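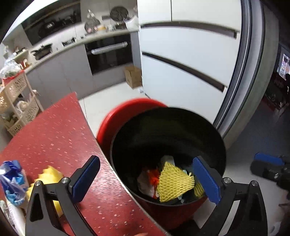 Wornach 핸드그리퍼 킷 3개월 사용기 (주방 위주, 좀 깁니다)

게시판: 로봇/자동화 > 장비 사용기
작성자: 납땜하는곰
작성일: 2022년 6월 14일

지난번에 질문 글 올렸더니 써보고 후기 남기라는 분이 많아서 이제야 씁니다. 손에 들고 집안일 하면서 조작 데이터 모으는 용도로 샀고요, 가격은 킷 전체가 900달러였습니다. Whitelaw에서 주문했어요. 관세는 따로 나왔는데 영수증을 못 찾겠네요.

먼저 좋은 점부터요. 집게 쪽이 마음에 듭니다. 검은 팔에 삼각형으로 구멍이 뚫린 구조라 처음엔 장난감 같아 보여서 걱정했는데 석 달 동안 휘거나 갈라진 데가 없어요. 파란 고무 패드도 생각보다 잘 잡습니다. 과일 싸는 노란 망 있잖아요, 스펀지처럼 폭신한 거. 그런 건 눌리면서 모양이 바뀌니까 딱딱한 손끝으로는 자꾸 튕겨 나가는데 이 패드는 살짝 물고 들어가는 느낌이라 훨씬 편했어요. 구겨진 비닐도 끝만 걸리면 따라 올라오고요.

싱크대 주변, 쓰레기통, 대야 같은 데서 주로 썼습니다. 연구실 책상 위에서 블록만 옮기다가 진짜 부엌에 들어가니까 난이도가 확 올라가더라고요ㅋㅋ 특히 쓰레기통! 둥글고 깊은 통은 팔을 벌린 채로 넣으면 패드가 테두리에 닿습니다. 미리 좁혀서 넣고 안에서 벌려야 하는데, 검은 속통이면 또 어디까지 내려갔는지 감이 안 와요. 이건 제 실력 문제일 수도 있습니다.

아쉬운 점은 이렇습니다.

첫째, 손목이 아파요. 본체가 300그램만 가벼웠어도 별점 하나 더 줬을 겁니다. 위에서 아래로 내려다보는 자세를 오래 하면 팔꿈치 안쪽까지 뻐근해요.

둘째, 나사. 팔 관절 쪽 은색 나사가 쓰다 보면 조금씩 풀립니다. 저는 작업 시작 전에 한 번씩 조이는데, 설명서에는 이 얘기가 한 줄도 없어요. 동봉된 육각렌치는 제 나사 머리에 헐거워서 따로 샀습니다.

셋째, 소프트웨어. 녹화 목록이 길어지면 엄청 느려집니다. 제 폴더에 에피소드가 1438개 들어 있는데 정렬 한 번 누르고 커피 타러 갔다 와요. 날짜별로 폴더를 쪼개 두면 그나마 살 만합니다.

그래도 다시 사라면 저는 삽니다. 질문 있으면 댓글 주세요. 퇴근하고 답할게요.

댓글

모터태운사람
후기 잘 봤습니다. 근데 900달러면 좀 세지 않나요? 저는 Fender 구형 쓰는데 집는 것만 보면 차이를 모르겠던데요. 부품은 출력해서 쓰고 모자란 것만 사면 반값도 안 듭니다.

납땜하는곰
앗 Fender 쓰시는군요. 저도 처음에 그거 보다가 손잡이 각도가 안 맞아서 포기했어요. 제 손이 작은 편이라 방아쇠를 끝까지 당기기가 힘들더라고요. 출력해서 쓰는 건 프린터 상태 좋은 분들 얘기고요ㅠㅠ 저희 집 프린터는 첫 층부터 떨어집니다.

모터태운사람
그건 베드를 닦으세요...

보리차한잔
패드 수명이 제일 궁금합니다. 부엌에서 쓰면 기름 묻고 세제 묻고 할 텐데 파란 고무 그거 얼마나 가나요? 저는 Seltix 호환 패드로 바꿔 끼우고 나서 원래 걸로 안 돌아갔어요. 표면이 더 거칠어서 얇은 종이 집을 때 낫습니다.

납땜하는곰
저는 한 번 교체했어요. 끝 쪽이 먼저 닳습니다. 통 테두리에 자꾸 비벼서 그런 것 같고요. Seltix는 안 써봤는데 색이 뭐예요? 중간에 패드 색이 바뀌면 앞에 찍은 거랑 달라져서 학습할 때 괜찮을지 고민되더라고요.

보리차한잔
제가 산 건 회색이요. 저는 아예 처음부터 회색으로만 찍어서 비교를 못 해드리겠네요.

새벽세시라이다
색 바뀌는 거 너무 걱정 안 하셔도 돼요. 저희는 섞어 찍었는데 별 탈 없었습니다. 오히려 조금 섞이는 게 낫다는 쪽이에요.

모터태운사람
윗분 그건 데이터가 많을 때 얘기 아닌가요? 에피소드 수가 적으면 패드 색만 보고 작업을 구분해 버리는 경우가 있어요. 제가 당했습니다. 회색으로는 컵만 찍고 파란색으로는 휴지만 찍었더니 아주 엉망이 됐어요.

새벽세시라이다
그건 색 문제가 아니고 작업을 안 섞은 문제죠ㅎㅎ 같은 작업을 두 색으로 다 찍으면 됩니다.

모터태운사람
인정은 하는데 개인이 그걸 언제 다 찍습니까. 그냥 한 색으로 가는 게 속 편해요.

두부한모
저는 이 제품 반대입니다. 작년 12월에 샀다가 되팔았어요. 집게 자체는 괜찮은데 카메라에 양쪽 집게가 너무 크게 들어와요. 작은 물건은 잡기 직전에 패드에 가려서 안 보입니다. 쓰레기 집는 작업처럼 목표물이 통 바닥에 있으면 더 심하고요. 올리신 사진만 봐도 오른쪽 패드가 통 테두리를 가리고 있잖아요.

납땜하는곰
음 그건 맞는 말씀이에요. 아래쪽은 거의 집게 차지입니다. 대신 주변이 넓게 나와서 저는 그게 더 좋았어요. 통만 보이는 게 아니라 조리대며 냉장고며 다 들어오니까 지금 부엌 어디쯤인지 나중에 맞춰 보기가 쉽거든요. 좁은 화각 쓸 때는 영상만 봐서는 어느 집인지도 모르겠더라고요.

두부한모
넓게 나오는 게 꼭 장점인지는 모르겠습니다. 뒤에 켜진 텔레비전 화면까지 같이 들어오던데, 남의 집에서 찍을 때는 그런 거 하나하나 허락받아야 해요. 저는 그게 귀찮아서 결국 좁은 걸로 갔습니다.

납땜하는곰
그 부분은 저도 조심해야겠네요. 다음부터는 찍기 전에 텔레비전부터 끄겠습니다.

초보인데요
죄송한데 완전 처음이라 여쭤봅니다! 이거 사면 바로 찍을 수 있나요? 로봇 팔은 아직 없고 일단 데이터만 모아보고 싶어서요. 그리고 첫 작업으로 쓰레기통 비슷한 거 해도 되나요? 집에서 제일 만만한 게 그거라서요ㅋㅋ

납땜하는곰
네 팔 없어도 찍는 건 됩니다! 충전하고 초점이랑 벌림 폭 보정만 하시면 돼요. 보정은 설명서 뒤쪽에 있는데 앞쪽에 있어야 할 내용이니까 꼭 먼저 읽으세요. 첫 작업으로 쓰레기통은 말리고 싶네요. 조리대 위에 있는 수세미나 선반 위 그릇 같은 것부터 해보세요. 위에서 바로 집을 수 있고 걸리는 테두리가 없어서 훨씬 수월합니다.

보리차한잔
수세미 추천 한 표요. 물결 모양으로 된 건 잡는 방향에 따라 느낌이 달라서 연습하기 좋아요. 얇은 비닐봉지는 나중에 하세요, 성질 버립니다.

초보인데요
감사합니다!! 수세미부터 해볼게요. 혹시 Whitelaw 말고 다른 데서 파는 곳 있나요?

새벽세시라이다
제가 알기로는 국내 재고 있는 데가 없어요. Whitelaw에서 사되 패드는 여분을 같이 담으세요. 따로 시키면 배송비가 더 나옵니다. 아, 그리고 교환 문의는 메일로 하는 게 빨라요. 채팅 상담은 저는 두 번 다 답을 못 받았습니다.

모터태운사람
초보시면 더더욱 중고 Fender부터 써보세요. 한 달 하고 질리는 분들 꽤 있어요. 장터에 가끔 올라옵니다.

두부한모
그건 저도 동의합니다. 제가 딱 그렇게 판 사람이라...

초보인데요
헉 고민되네요. 일단 장터 알림 걸어두고 생각해 보겠습니다.

야근요정
나사 풀림은 저도 똑같이 겪었어요. 약한 나사 고정제를 아주 조금 바르니까 그 뒤로 괜찮습니다. 센 거 바르면 패드 교체할 때 후회하니까 꼭 약한 걸로요. 그리고 관절 쪽은 너무 꽉 조이면 양쪽 팔이 벌어지는 느낌이 뻑뻑해져요. 손으로 당겨 보면서 맞추세요.

납땜하는곰
오 고정제 생각은 못 했네요. 주말에 발라보겠습니다. 혹시 고무에 묻어도 괜찮나요?

야근요정
저는 패드 빼고 발랐어요. 묻혀본 적은 없어서 모르겠습니다. 빼고 하세요.

새벽세시라이다
목록 느린 건 설정에서 미리보기 그림 만들기를 끄면 많이 나아집니다. 메뉴 이름이 이상하게 번역돼 있어서 저도 한참 찾았어요. 저장 탭 맨 아래에 있습니다.

납땜하는곰
방금 꺼봤는데 와, 커피 탈 시간이 없어졌네요ㅋㅋㅋ 감사합니다. 본문 세 번째 단점은 반만 취소할게요. 기본값으로 켜둔 건 여전히 Wornach 잘못입니다.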